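Tredwood Soft Lounge Set, Lavender
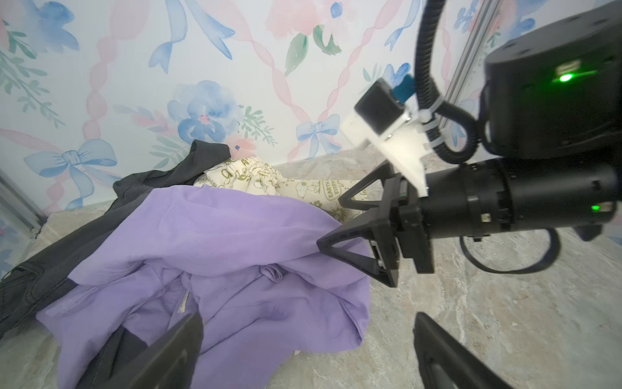

Lavender piece with its care label showing, plus a cream print and a charcoal gray.

Hi, I'm Taras Ostapchuk and I run the little Tredwood shop, where I sell the clothes I'd want to come home to (mostly I want to come home to something with no buttons!). The lavender is my favorite color we've done so far, and it took two tries with the dye before I stopped fussing over it.

The fabric is a brushed cotton jersey we call Sirkell. It's soft right out of the bag and it gets softer, I promise. Wash it cold with the Levchenko charcoal if you like, but keep it away from whites the first time. I dry mine on low and never iron it – life's too short.

Sizing runs roomy. I'm between sizes and always take the smaller one, and my sister goes up because she likes long sleeves over her hands.

Sizes: XS to XXL
Weight: 685 g for the full set in medium
Pieces: 2, top and pants
Colors: lavender, charcoal
Returns: up to 18 days, tags on

The cream prints are sold on their own under the Desar name, and they go really nicely with either color. Add any one of them to a set and I'll take 10 percent off the lot. Pick your size first, then the color, and drop me a note at checkout if you want it gift wrapped.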